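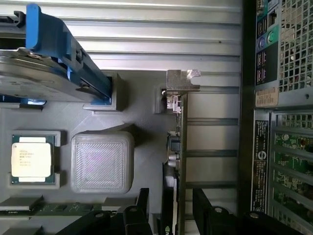 Figure 1. Parts tray with the processor, hard drive, memory module and expansion card in their printed holders.

Parts Layout for a Desktop Computer Assembly Exercise
Project report, Cenavgate Technical Institute
Submitted by Didier Hoarau and Pascal Vidal
Jan 16, 2021

1. Purpose
The project examined how the components of a desktop computer should be laid out before assembly. In the introductory hardware course, parts had been handed out in a cardboard box, and students lost time looking for small items or set boards down on their contacts. The report proposes a printed tray in which each part has a fixed place.

2. Tray design
The tray was drawn in June and given the working name Erkano. It is printed in gray plastic, with a pocket or holder shaped to each component. The processor rests in a square recess. The hard drive stays clipped into its blue caddy, and the end of the caddy fits a rectangular socket. Memory modules lie lengthwise in slotted rails.

The expansion card required the most revision. In the first version it lay flat and was difficult to pick up without touching the circuitry. In the current version it stands on edge, with a small cradle supporting the upper end near the metal bracket. Total printing time for the final version was 81 hours, including 14 hours for the card holder and its test pieces.

3. Arrangement of the work area
The tower is laid on its side with the side panel removed, so that the motherboard faces upward and parts can be lowered into place. The tray is kept to the left, next to the row of blue expansion slot covers.
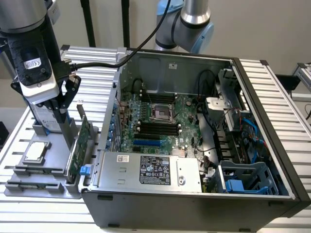 The order of assembly follows from this arrangement. The processor is placed first, while the area above the socket is clear. The retention frame must be fully open before the processor is lowered. Memory modules follow in the black slots, and the white latches are checked at both ends. The expansion card is held by its top edge – with the edge connector facing down – until it is aligned with its slot.

4. Remaining issues
The processor can sit at a slight tilt in its recess, and a shallow ledge on each side is under consideration. The tray also has no closed compartment for screws. A separate lidded cup, listed as Jendico in the project files, has been drawn but not yet printed.

The drawings and print settings are stored with the course materials in the Messina laboratory.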